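Was the ending of The Ferryman's Ledger changed between printings?

Page 1 of 1

ullden_reader
Joined: January 29, 2022
Posts: 18

My book club is doing The Ferryman's Ledger by Elvira Huamán in February and we have hit a snag. Half of us have the Bernden hardcover, where Tomasa burns the ledger and walks up to the house. The other half have the Metwally paperback, where she puts it back on the shelf and the last line is about the dog. These are not small differences. We had a forty-minute argument before anyone thought to compare copies.

Does anyone know which one she meant?

DCarhuamaca
Moderator

Both, I'm afraid. The burning is the first edition. Huamán rewrote the last chapter for the paperback and said so in the afterword, which Metwally then dropped from later printings to save paper. If your paperback stops at page 122 of part two, you have the one with no afterword.

inkwell_rania

The dog ending is better and I will be taking no questions.

jospina

I have a question. In what way is it better? The whole book is one long fuse. Every chapter somebody says "what's written stays written," and then in the paperback it does stay written, and we all go home. I felt like I'd waited two hours for a bus and been handed a leaflet about buses.

inkwell_rania

It's a book about a woman who can't get rid of things, Jairo. She doesn't get rid of the thing. I don't know what else you want from a last chapter.

jospina

A fire.

ullden_reader

This is pretty much how it went at my house, except with cheese.

Did the movie use either one?

Efrain C.

The movie has her throw it in the river, so now there are three. I saw it at the Vendstead when it came out and the man behind me said "oh, come on" quite loudly. It made enough money that the tie-in edition has the river on the cover, wrapped around a text in which no one goes near the river after chapter nine.

I collect this author in a small way, so for what it's worth: the hardcover is easy to find and not worth much. The early paperback with the afterword is the one to look for. I paid 135 for mine, and the seller threw in a coffee ring on the back board.

DCarhuamaca
Moderator

135 is steep. I've seen it go for less with a cleaner jacket.

Efrain C.

I'm aware. My wife has also seen it go for less.

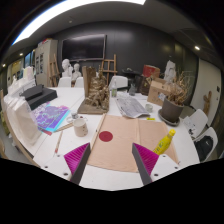
Anyway, the afterword is four pages and she only spends one of them on the ending. Most of it is about her aunt's store and a complaint about her first copy editor. What she says on the subject is that she wrote the fire at thirty and no longer believed it at fifty. She doesn't tell anyone to stop reading the old version. I can type out that page for the book club if it would help keep the peace.

inkwell_rania

"No longer believed it." Thank you. Closed.

jospina

Not closed. Authors are wrong about their own books constantly. She was also in favor of the movie.

DCarhuamaca
Moderator

She was in favor of the check.

There's a longer thread on the changed endings, number 2739 in the archive, if you want to see people be ruder about it than this. Some of the links are dead. Please don't revive it, I only just got everyone to calm down.

ullden_reader

Efrain, yes please to the page. I'll read it out before the food this time. We're voting on whether to count the movie, and so far it's losing to a woman who hasn't seen it.

jospina

Put me down as a vote for the hardcover.

inkwell_rania

You're not in the book club.

jospina

Neither was the guy at the Vendstead, and he had the best review so far.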